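白い机を使い続ける

2025年12月26日掲載

引っ越しのたびに机を替える人と、同じ机を運び続ける人がいる。筆者は後者で、学生のころに買った白い天板の机をいまも仕事に使っている。脚は一度取り替えた。天板の手前、ちょうど両腕を置くあたりは艶が消えていて、斜めから見ると二つの浅い楕円になっている。拭いても戻らない。

白い天板は売れている。家具店の売り場を歩けば、作業机の半分近くが白という店も珍しくない。部屋が明るく見え、紙も画面も見やすく、値段も手ごろなものが多い。一方で、汚れが目立つ、黄ばむ、安っぽく見えるという声も根強い。今回は、白い机を作る側と直す側の両方を訪ね、買うときと使うときに何を見ればよいかを聞いた。

工房の棚にある白

最初に訪ねたのは、机と棚だけを作っている工房フレドベリ(Fledberg)である。駅からバスで20分、川沿いの倉庫が並ぶ一角にあり、表に看板はなく、郵便受けに小さく綴りが書いてある。定番の「ハヴァー(Haver)」は幅を選べる平机で、引き出しも配線用の穴もない。天板の色は白のほかに灰と薄茶があるが、注文の多くは白だという。

色見本の棚には白だけで9種類の板が立ててあった。蛍光灯の下では区別がつかないものもあるが、窓際に持っていくとはっきり違う。青みのある白は紙に近く、黄みのある白は壁紙や木の床になじむ。店の照明で選んで家で後悔するのは、たいていこの差によるものらしい。工房では見本の小片を貸し出しており、朝と夜の二回、実際に机を置く場所で見るように頼んでいる。

表面の艶も選ぶ点になる。艶のある板は汚れが落ちやすいが、照明が映り込む。艶を消した板は目が疲れにくいかわりに、細かい凹凸に鉛筆の粉や手の脂が残る。工房が勧めているのは中間の三分艶で、書き物が多いならこれで足りるという話だった。図面や布を広げる人には艶消し、子どもが絵の具を使う家には艶ありを勧めるそうだ。

意外だったのは、天板の裏を見せられたことである。表だけに白い化粧材を張って裏を素地のままにすると、湿気の吸い方が表と裏で変わり、数年で反ることがある。ハヴァーは裏にも同じ厚さの材を張っている。店頭で確かめるには、しゃがんで裏を見るのが早い。裏の処理について売り場で聞かれることはほとんどない、と工房では言っていた。

縁から傷む

次に向かったのはブタ(Buta)という修理店である。椅子の張り替えが本業だが、机の持ち込みも受けている。店の奥に、預かった天板が縦に並べてあった。白い板が多い。

見せてもらった天板の傷みは、真ん中よりも縁に集まっていた。手前の縁は袖と腕が一日中こすれる。左右の縁は椅子の肘や掃除機が当たる。縁に巻いたテープの接着が弱ると、そこから水が入り、芯の材がふくらむ。こうなると平らには戻せず、ふくらんだ部分を切り落として縁を巻き直すことになる。天板はそのぶん小さくなる。

早いうちなら手当ては簡単で、浮いたテープを当て布ごしに低温のアイロンで押さえ、冷めるまで重しを載せておく。爪が引っかかるくらいの浮きなら家庭でも直せる。めくれて折れ目がついたものは、その部分を切って新しく貼る。白いテープは色が何種類もあり、年数のたった板に新品を貼ると境目が目立つ。店では古いテープの端切れを捨てずに取っておき、近い色を探して使っていた。

深い傷には充填材を使う。店で使っているのは熱で溶かす棒状のもので、白を三色ほど混ぜて板に合わせる。固まったらへらで削り、番手800の耐水ペーパーで軽くならす。ここで磨きすぎると周りの艶まで落ち、傷より大きな曇りができてしまう。持ち込まれる机には、この曇りをつくってしまってから相談に来るものがかなりあるという。市販のメラミンスポンジも同じで、艶のある天板にはまず目立たない隅で試したほうがいい。

毎日の拭き方

二つの店で聞いた手入れの話は、ほとんど同じだった。水を固く絞った布で拭き、乾いた布で仕上げる。洗剤は中性のものを薄めて使い、使ったあとは水拭きで洗剤を残さない。拭くのは天板の中央からで、縁は最後に軽く。濡れた布を縁に押し当てないことが、長持ちにいちばん効くようだ。

コーヒーの輪は、その日のうちなら水拭きで取れる。困るのはインクと、色の濃い布から移る染料である。濃紺のジーンズで机に腰かける癖のある人は、白い机には向かない。ゴム製のマットや機器の脚も、長く置くと黄色や茶色の跡を残すことがある。筆者の机にもモニター台のゴム足の跡が四つあり、修理店で見てもらったが、これは表面に染み込んでいるので消せないと言われた。台を動かさなければ見えない。そのまま使っている。

熱にも触れておく。鍋や湯の入ったやかんを直接置けば、どの白い天板でも傷む可能性がある。表面が変色しなくても下の接着がゆるみ、あとから気泡のように浮いてくることがある。厚手の鍋敷きを使えばよい。ノートパソコン程度の熱なら心配はいらないとのことだった。

置く場所と日光

取材の最後に、貸し会議室と共同作業場を兼ねたキルケゴー(Kirkegaard)を訪ねた。古い事務所の二階にあり、大きな白い机が窓に沿って置かれている。入居したのは5年前の4月で、机はそのときにまとめてそろえたものだ。

同じ時期に買った机でも、窓際のものと奥のものを並べると色が違う。窓際は全体にわずかに黄みが出ていて、長く書類立てを置いていた部分だけが四角く元の白に近い。運営側はこれに気づいてから、春と秋に机の位置を入れ替え、上に置くものも少しずつずらすようにした。薄手のカーテンも足した。以来、差は広がっていないように見えるという。

大きな机では天板のたわみも問題になる。幅が広いものほど中央に荷重がかかり、脚が四隅だけだと数年で中央が下がってくる。ここでは金属の補強材を裏に渡してある。自宅で確かめるなら、長い定規を天板に立てて当て、下に隙間ができるかを見る。名刺が一枚入る程度なら使うのに支障はなく、鉛筆が転がり始めるようなら補強を考える時期になる。

机を共用する場所ならではの決めごともあった。カッターを使うときは必ず敷物を敷く。テープを天板に直接貼らない。貼ってしまったときは勢いよくはがさず、ドライヤーで少し温めてから、低い角度でゆっくり引く。どれも壁の紙に書いてあり、紙は何度か貼り直した跡があった。机の上に物を残して帰ることは認めているが、週の終わりには一度全部どけて拭く。この拭き掃除の時間に、縁の浮きや新しい傷が見つかることが多いそうだ。

買い替えるかどうかの目安も聞いた。表面の曇りや色の変化だけなら使い続けて構わない。芯がふくらんでねじが効かなくなったもの、脚の付け根が揺れるものは、修理代と新品の値段を比べることになる。天板だけを新しくして脚を残すという手もあり、フレドベリではその注文も受けている。寸法は対角線も測っておくと間違いが少ない。 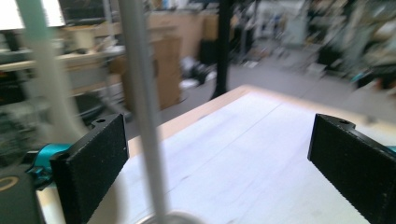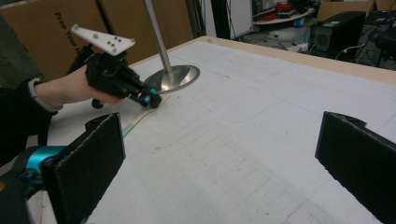

黄ばんだ白い天板は、元の色に戻せますか。

日光による黄ばみは表面の材そのものが変色しているため、家庭の手入れでは戻せません。手の脂や煙による黄ばみであれば、薄めた中性洗剤で拭き、水拭きと乾拭きをすると薄くなることがあります。どちらか分からないときは、目立たない隅を拭いて布に色がつくかを確かめてください。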